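**Jallum Residents' Association – minutes, 24 April 2024**

The meeting opened with a quorum present. The December minutes were approved.
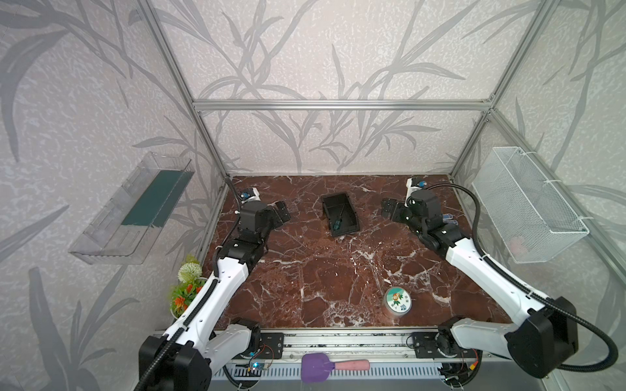
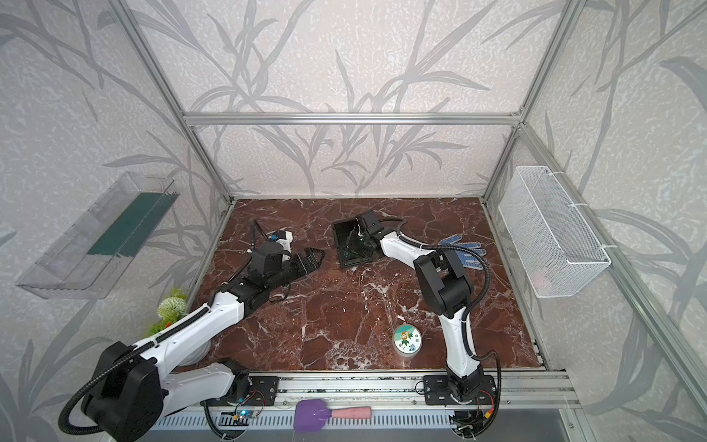
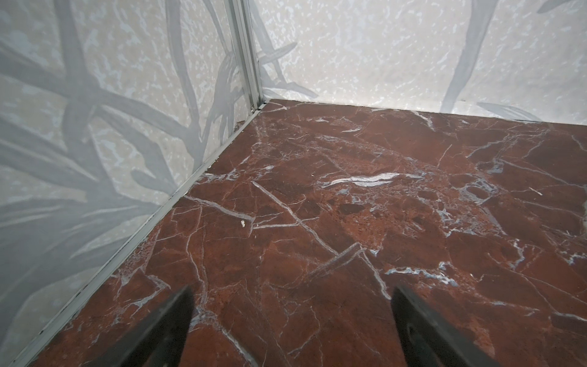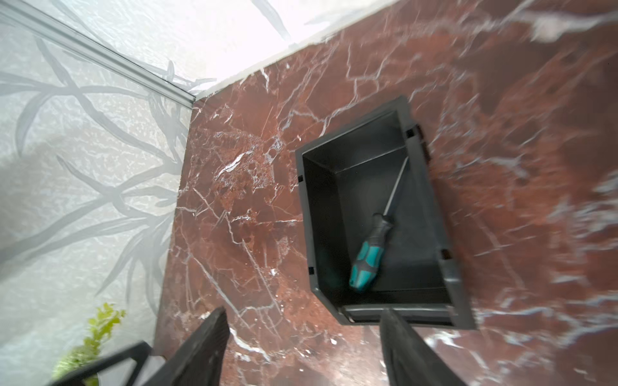
**1. Drainage.** Hofstetter's quotation for the lower path was accepted, subject to a limit of 1,000 euros.

**2. Hedges.** Cutting along Irna Lane was deferred – two members dissenting.

**3. Parking.** Five permits were renewed. The charge remains at 20 euros.

The meeting then closed.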